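Über uns – Kochschule Diltaneck

Angefangen hat alles in einer ehemaligen Bäckerei in Vomitz. Zwei Herde, ein Spülbecken, kein Warmwasser im ersten Winter. Noreen Ghauri hat damals abends unterrichtet und tagsüber noch in der Kantine vom Krankenhaus gearbeitet. Die ersten Kurse: Brot, Linsen, Currys, alles was mit wenig Gerät geht. Der Raum war zu klein und ständig beschlagen, aber die Leute kamen wieder.

Ivar Granström kam ein Jahr später dazu. Gelernter Koch, vorher lange auf Fähren. Von ihm stammen die Fischkurse und die Regel, dass bei uns niemand mit einem stumpfen Messer anfängt. Geschliffen wird vor dem Kurs, jeder selber, auch die Anfänger.

Seit dem Umzug in die Hofgebäude haben wir endlich Platz. Zwei Küchen, ein Essraum, ein Lager, draußen ein Kräuterbeet, das mal mehr und mal weniger nach Beet aussieht. Die große Küche heißt intern Kiani, die kleine Noren. Steht auch so an den Türen, bitte bei der Anmeldung drauf achten, sonst landet man beim Fisch und wollte eigentlich Brot.

Was wir machen: Grundkurse, Themenabende, Ferienkurse für Kinder ab acht, Firmenkochen auf Anfrage. Dazu einmal im Monat den offenen Tisch, da wird zusammen gekocht und gegessen, ohne Kursprogramm. Wer nur essen will, darf auch, muss dann aber abwaschen. Maximal 12 Personen pro Kurs, beim offenen Tisch bis 30. Mehr geht nicht, auch nicht wenn die Schwägerin spontan mitkommt.

Gekocht wird mit dem, was gerade da ist. Gemüse von zwei Höfen aus der Umgebung, Mehl aus der Mühle im Nachbarort, Gewürze kauft Noreen selbst ein und lässt sich da von keinem reinreden. Fleisch wenig, Fisch je nach Lieferung. Rezepte gibts am Ende auf Papier, Fettflecken inklusive. Nachschicken per Mail geht auch, dauert nur manchmal. 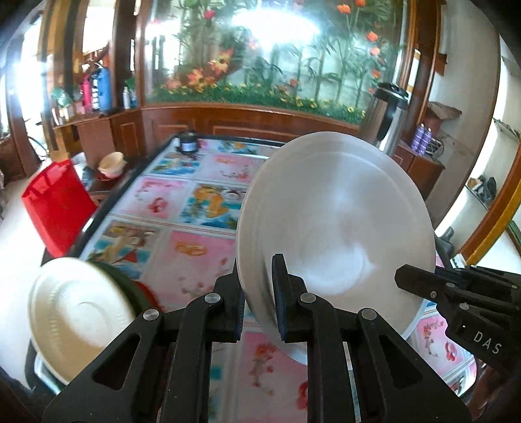
Muss man für den Grundkurs schon kochen können?

Der Grundkurs fängt ganz vorne an: Zwiebel schneiden, Reis, eine Brühe, ein einfacher Teig. Vorkenntnisse braucht es keine, nur feste Schuhe und etwas Zeit, ein Abend dauert meistens länger als angekündigt.

Der Grundkurs läuft über sechs Abende. Einzeln buchen geht leider nicht, die Abende bauen aufeinander auf. Wer einen verpasst, kann ihn im nächsten Durchgang nachholen, kurze Mail reicht. Der nächste Durchgang startet am 6. Februar, der danach im Mai. Plätze für Mai geben wir erst frei, wenn der Plan fertig ist. Bitte nicht vorher anrufen, wir wissen es dann auch noch nicht.

Zur Schule gehört inzwischen auch eine kleine Bibliothek. 498 Kochbücher, das meiste davon geschenkt, vieles aus Haushaltsauflösungen. Ein paar handgeschriebene Hefte sind dabei, die ältesten in Kurrent, wer das lesen kann, bitte melden!! Ausleihen nur für Kursteilnehmer, vier Wochen, Verlängern ist kein Problem. Spenden nehmen wir gern, aber keine Diätbücher mehr.

Finanziert wird das Ganze über die Kursgebühren. Für die neue Lüftung haben wir letztes Jahr Spenden gesammelt, 3000 Euro sind zusammengekommen, den Rest hat die Schule selbst getragen. Danke nochmal an alle. Man riecht den Unterschied, vor allem nach den Fischabenden.

Allergien und Unverträglichkeiten bitte bei der Anmeldung angeben, nicht erst an der Tür. Vegetarisch geht immer, vegan fast immer, glutenfrei nach Absprache (im Brotkurs wirds schwierig).

Büro ist vormittags besetzt, meistens. Sonst Anrufbeantworter, wir rufen zurük. Parken im Hof nur zum Ausladen, sonst unten an der Sporthalle. Der Eingang ist hinten, die grüne Tür, Klingel klemmt manchmal, dann klopfen.

Gutscheine gibts im Büro oder per Post, gültig drei Jahre.

12 Mal geteilt
3 Kommentare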